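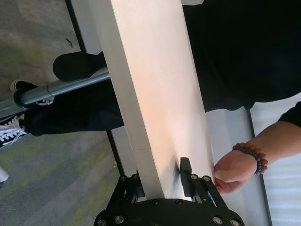 航班时刻为什么对航空公司有价值?
因为繁忙机场的跑道和航站楼能力有限,一个合适的起飞或到达时间,别的公司不容易再得到。

第四讲 航班时刻与中转

一、本讲的范围

上一讲我们学习了票价的结构。本讲讨论时间的问题:航空公司怎样安排到达和出发的时间,使旅客可以方便地中转。课上使用的机场有四个:Predden、Vemell、Dow 和 Sostham。其中 Predden 是枢纽,另外三个是支线机场。请先把这四个地名写在自己的图上,Predden 放在中间。

二、基本概念

航班时刻:机场允许一个航班在某个时间使用跑道和有关设施。它和“时刻表”这个词意思很近,但是不一样。时刻表是给旅客看的,时刻是一种使用的许可。

航班波:很多航班在较短的时间里集中到达,然后集中出发。两个部分合起来叫一个波。到达的部分在前,出发的部分在后。

最短中转时间:旅客从前一个航班换到后一个航班,机场规定的最少时间。在我们的练习里,Predden 的最短中转时间是60分钟。少于这个时间的两个航班,不可以放在同一张票上销售。

三、从 Sostham 到 Vemell

这两个城市之间没有直飞航班,旅客要经过 Predden。旧的时刻表里,Sostham 的航班到达 Predden 以后,去 Vemell 的航班在45分钟后就起飞了,所以旅客只能等到晚上的一班。新的时刻表把去 Vemell 的航班推迟了半个小时,其他航班没有改变。

推迟以前,这条中转线路一个月有238名旅客;推迟以后的同一长度的时期,有273名。请注意,我们不能说增加的旅客全部来自时刻的改变。票价、假期和别的公司的航班也会有影响。写报告的时候,应该把这些因素分开讨论。 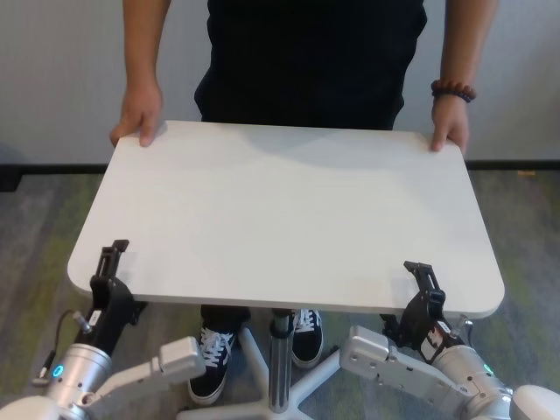 推迟一个航班,会不会影响飞机后面的任务?
会有影响,所以调整以前要检查这架飞机当天的全部航段,还要检查机组的工作时间。

四、时刻的分配

在能力不足的机场,时刻通常由一个独立的协调人分配。比较常见的原则有下面几条:

1. 上一季已经使用的时刻,如果使用情况符合要求,原来的公司下一季可以继续申请。
2. 没有分配的时刻和收回的时刻放进“时刻池”。
3. 新进入的公司在时刻池中可以得到一定的优先。

第一条原则有争论。支持的人认为,航空公司需要稳定,否则不敢购买飞机,也不敢提前卖票。反对的人认为,老公司会为了保留时刻而飞行旅客很少的航班,新的公司很难进来。考试不要求你选择哪一边,但是要求你能把两边的理由都写清楚。

补充说明:Dow 机场不属于协调机场,航空公司同机场商量以后就可以使用。因此在 Dow 的一端,时间比较灵活,困难常常在 Predden 的一端。去年有同学在作业里把这两端写反了,结果后面的计算也跟着错了。

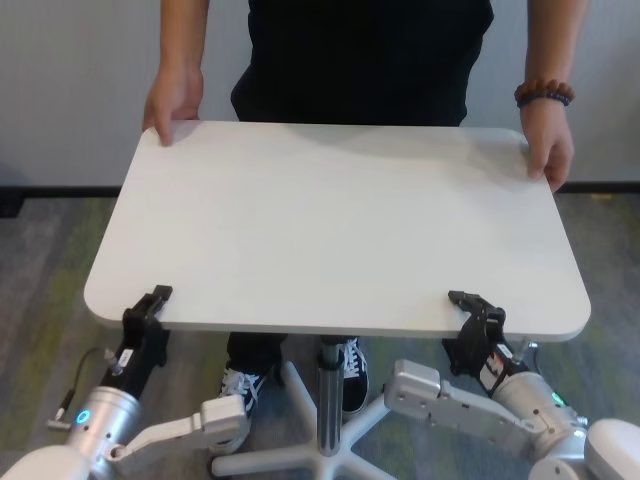
图3 双手扶住白色桌面的远侧边缘

五、集中与分散

航班波对中转旅客好,对机场的压力却比较大。高峰的时候,登机口、行李传送和安全检查都很紧张;高峰以后,设备和人员又有空闲。有的公司因此把波拉长,让航班比较平均地分布在一天里。这样旅客的等待时间长一点,飞机在地面的时间可以短一点。

天气不好的时候,差别更明显。集中的航班波里,一个到达航班晚点,可能有好几个出发航班要决定等还是不等。

六、作业

请完成2道题,下次上课以前交。

第一题:画出 Predden 早上的一个航班波,至少包括来自 Dow 和 Sostham 的到达航班,以及去 Vemell 的出发航班。每一个中转都要满足最短中转时间。

第二题:假设去 Vemell 的航班得不到推迟后的时刻,你还可以怎样改善 Sostham 旅客的中转?写一页左右,可以用表格。

阅读材料在课程网页的“第四讲”文件夹里,先读关于时刻池的那一篇,另一篇比较长,可以只读前面的部分。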